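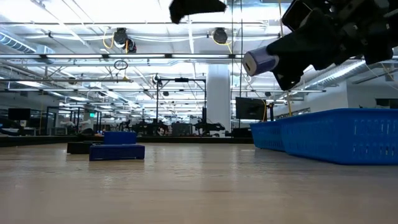

The Zomener gripper with its lavender fingertip, out over the sorting table.

If you've been wanting a pair of arms that can work a tabletop together, we think you'll get on very well with the Zomener. It's our friendliest kit so far, and it comes with 2 arms, a gripper for each, and all the cables you need to get going (yes, even the long ones!). Most people start with small blocks and a couple of baskets, and so do we.
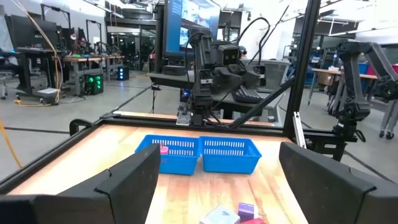 What the arms can do

Each arm can pick and place by itself, but the real fun starts when they share a job. Two fingertips, one from each arm, can hold a little cube between them up off the table,
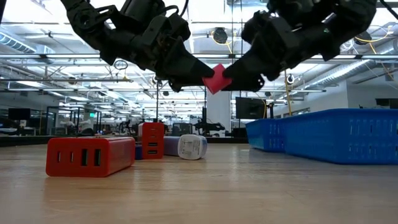

and you can set how firmly they press in the Forkel app, in 30 small steps. Start low and work your way up!

Setup takes nearly 2 hours if you read as you go. The Morelli table clamps are sold separately, and Plureneck fingertip packs come in 7 colors. Orders ship from December on.

Page updated 6/26/24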